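Thread: Skukbridge freight ramp, is the night slot gone?
Posted in December by rampside_lou

Been hearing the Clilell feeder is losing its 3 a.m. slot at Skukbridge. I ship crockery on that one and my forwarder, Imhof, won't give me a straight answer. Anybody know?

> tailwind12
Not gone, moved. It's an hour later from next month. Grivanico took the early one.

> rampside_lou
Ugh, an hour later means I miss the morning truck! That's 101 cartons sitting in a shed till noon.
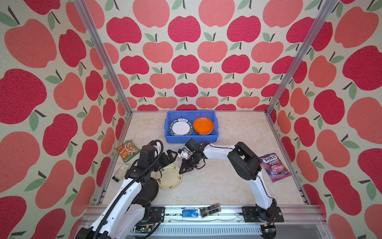

Plates in the blue crate, orange ones on the right

> oldprop1949
I don't buy the Grivanico story. They can't fill the plane they've got. My money's on the runway work.

> tailwind12
Runway work finished weeks ago, I drive past it every day. It's Grivanico.

> oldprop1949
Then why are they still parking at the far end? Anyway Lou, ask Imhof about the road option, it was around 12 hours door to door last time I used it.

> rampside_lou
Will call them tomorrow. Road scares me with plates, but ok.

Contact the moderators | Back to top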